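Grasp planning

From the Gondport Robot Handbook, a shared reference for people who write the software rather than bolt the arms together

Grasp planning is the bit of robot software that decides where the fingers go. Given some idea of what's in front of the arm, it picks a position and an angle for the gripper, says how wide the fingers should open, and hands that over to whatever moves the joints. I've worked on planners on and off since I moved to Gondport and I still find it the most enjoyable part of the whole stack, so forgive me if this entry wanders a little.

What goes in and what comes out

The input is usually a depth picture or a point cloud, sometimes with a colour image alongside it. The output is a list of candidate grasps, each with a score. Our own planner, Sendlow, makes 300 candidates for every attempt and throws most of them away almost at once (fingers through the table, fingers through the object, wrist bent somewhere the arm can't reach). What's left gets ranked, and the top one goes off to the motion planner. If the motion planner can't find a path, it asks for the next one down. After 9 refusals Sendlow gives up and asks for a fresh view, and you'd be surprised how often a fresh view is all it wanted!

Older planners worked everything out from geometry. You gave them a clean model of the object and they looked for pairs of points where two fingers could press towards each other without slipping. Lovely stuff, and it still holds up well for boxes and tins. Newer ones learn the scoring from thousands of tries, nearly always in simulation, and they cope far better with things they've never met before.

Awkward shapes

A mug is friendly. It has a handle, a rim and a nice fat middle, and most planners will find something sensible on it. Animals are where I lose my evenings. A crab has a broad shell that two fingers can barely get round, and then all those legs and claws, which look to a scoring network like a set of handy little handles. Put it in a bowl and you've got the walls to worry about too, because the fingers need somewhere to go on either side.

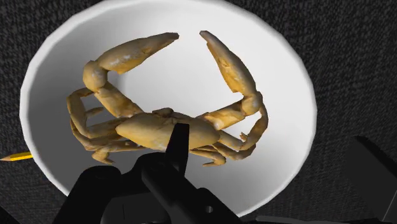
Thérèse Penner thinks I make too much of the shape and not enough of the bowl. She wrote to me after reading a first go at this entry, and her view is that a planner which treats the container as a fixed obstacle will always be too timid near the rim, and that it ought to be allowed to touch the sides gently if the force reading stays low. I've come round to about half of that. Light contact is fine when you have a decent force signal and a controller that reacts quickly. Without those I'd still keep a margin and put up with the lost candidates.

The collision model

This is where the real arguments happen. The mesh you draw on screen and the mesh you test for collisions are hardly ever the same one. The drawn mesh can be as fussy as you like, but checking every candidate against it is slow, so people swap in something simpler. The lazy choice is a convex hull, a sort of cling film pulled tight round the object. For a crab that fills in the gap between the claws, and for a bowl it's a disaster – the hull puts a lid on it and the planner believes the inside is solid.

The usual cure is to chop the mesh into several convex pieces. Drornmont, the scene tool most of us here use, does this on import, and I set a limit of 4,000 triangles for anything with legs. Bowls come out as a ring of flat-sided chunks plus a floor. Do open the collision view and look at it before you start a long run. I once left one going from Sunday lunchtime with a bowl whose floor had vanished, and every object had dropped through the table by the time I checked.

Closing the loop

Plenty of planners look once and then move blind. That's all right if nothing shifts. If the first finger nudges the object, though, the plan is out of date, and in a curved bowl things love to slide back to the bottom. Kenna MacLeish added a mode to Sendlow that scores again 4 times on the way down, which costs a bit of speed and has saved me a lot of swearing. The catch is that the gripper itself starts to hide the target as it gets near, so you need to mask the fingers out of the depth data or the planner will cheerfully try to pick up its own hand.

See also: Buckley (our motion planner), depth masking, convex decomposition, force limits.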